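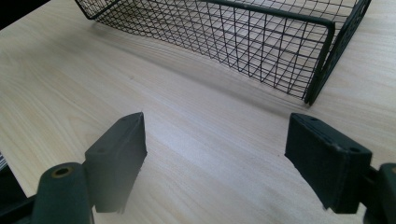

Brunner to open kitchen and storage outlet in Geelong in January

18 November 2025

Homewares retailer Brunner will open an outlet store in Geelong in January, its first in regional Victoria. The shop will carry kitchen, pantry and laundry storage along with a small range of tables and shelving, and will create eight jobs, seven of them permanent part-time.

The store takes over a former carpet showroom with 900 square metres of floor space. Fit-out began last month. The old loading dock at the rear is being kept so customers can collect larger orders by car without coming through the front entrance.

"Geelong customers have been driving to our Footscray store for years, and a lot of them told us they'd like to stop," said Teguh Pangaribuan, Brunner's head of retail. "We looked at two other sites in the area. This one had the parking and it had the dock, so the decision didn't take long."

The outlet will sell discontinued lines, ex-display furniture and seconds, as well as Brunner's full current catalogue. Seconds will be tagged with a note saying what the fault is. They can't be exchanged for change of mind, but consumer guarantees still apply, apart from the fault noted on the tag.

Two labels new to the company will go on sale at the opening. Nivitz makes glass and ceramic food storage. Heruro is a range of flat-packed shelving in three heights, sold with the fixings needed for plaster and brick walls. Both will reach the Footscray store and the website later in the year.

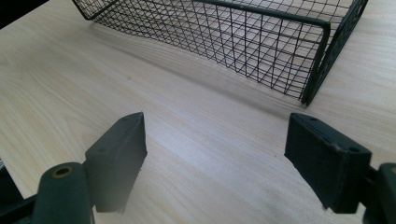 Deliveries from the new store will be handled by Prastex, which already carries Brunner's online orders. Customers in Geelong, the Bellarine and the Surf Coast will be able to book a morning or afternoon delivery at the counter. Delivery is free on orders over $200. Old furniture can be taken away at the same time for a fee — this has to be arranged when the order is placed, as drivers can't accept extra items at the door.

Mr Pangaribuan said staff hired for the store would train at Footscray before the opening.

"Most of the questions we get are about sizes. People come in with a cupboard measurement on the back of an envelope and want to know what will fit," he said. "We want the team to have handled everything on the shelves before they have to answer that."

Applications for all positions close before Christmas and can be made through the careers page on the Brunner website. Retail experience is preferred but not required. Applicants for the dock position will need to be comfortable with regular lifting.

Opening hours and the exact opening date will be announced once the final building inspection is complete. Gift cards bought online or in Footscray will be accepted in Geelong from the first day of trading.

Media enquiries: Brunner retail office, care of Teguh Pangaribuan.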